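Chapter 4
Who Pays for the Hallway?

When Subira Odera rented a floor in Perenville, her lease promised 2299 square feet. She owned a tape measure and found some 505 fewer. The rest, her landlord explained, was her share of the lobby, the stairs and a closet she has yet to locate.

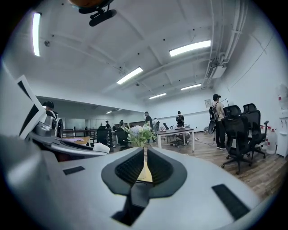 Landlords call this the load factor – a name that improves with repetition. In this chapter we work out how shared space gets divided among tenants, and why two honest people with the same floor plan can send out very different bills.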